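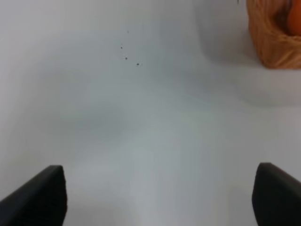

I'd been promised a cup of tea and a straight answer, and Kausar Lodhi gave me the tea first. She runs the manipulation work at Greslow, upstairs from a bike shop in Nandwood, and she's spent most of the past year on a question that sounds too small to be a job: how do you get an arm to pick up fruit when all it has to go on is a little camera at its own wrist?

"People hear that and say, just put a camera on the ceiling," she told me, stirring. "And sure, you can. Then someone leans over the table and your view is gone. I wanted to see how far we could get with the wrist view alone."

Pretty far, as I learned! But the bit I'd come to ask about was the start of each try. Most groups record demonstrations from a tidy home position, arm up, everything in view. Kausar's lot recorded theirs from all over the place, including spots where the basket is half out of sight or barely there at all. They call these "bad starts", and she says it with real fondness.

"A bad start is where you learn to look," she said. "If the basket is always in the middle, why would the model ever bother searching for it?"

So they made two training sets of the same size, 1668 demonstrations each. One was all neat starts. The other mixed in the bad ones. Same arm, same fingers, same model (a fairly plain one, she was keen for me to write that down), and then 424 test runs for each, with the arm beginning somewhere it hadn't begun before.

The neat-start model failed 162 of its runs. I asked about the other one and she made me guess. I said 100. It was 57.

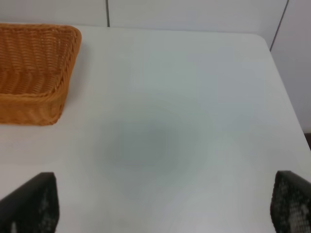
*Reading time: 3 minutes*

Panagiotis Vukčević wandered in around then, looking for the biscuits. He did a good share of the demonstrations by hand and has opinions about the white tabletop, mainly that he sees it when he shuts his eyes. I asked him what went wrong in the runs that still failed.

"Shadows, a lot of them," he said. "The arm throws a big soft grey one on the table and it moves when the arm moves. The early models loved it. They'd head straight down to the shadow and close on nothing, very confident."

Did the bad starts fix that? He wobbled his hand. They helped, he reckons, as the shadow turned up in more places and stopped being a useful clue. Kausar is more careful. She told me they haven't tested shadows on their own, and she won't claim it until they have. (There was a short, friendly argument at this point which I've left out.)

I also wanted to know why a basket. I'd half expected some deep reason about the weave.

"It's a nice colour against white," Kausar said, laughing. "No, look, the rim matters. You have to come over it and down, and if you clip it the whole basket slides. A flat tray lets you get away with sloppy work."

The next round is with Ljungberg, who are lending a second arm with longer fingers, and the plan is to collect 2000 fresh demonstrations and see if the result holds on different hardware. Panagiotis is hoping for a tabletop in any other colour. Kausar says he can have one once the white one stops teaching her things.

I asked what she'd do differently if she were starting over. She thought about it for a good while.

"I'd have kept the clumsy ones from the beginning," she said. "We binned our first few weeks in June, all the practice tries where we came in from a silly angle. I thought they were rubbish. I'd love to have them back."

Then she went off to find out who'd finished the biscuits, and I went down past the bikes with three more questions written on my hand. The write-up is due out in September 2023, and I'll link to it when it's up.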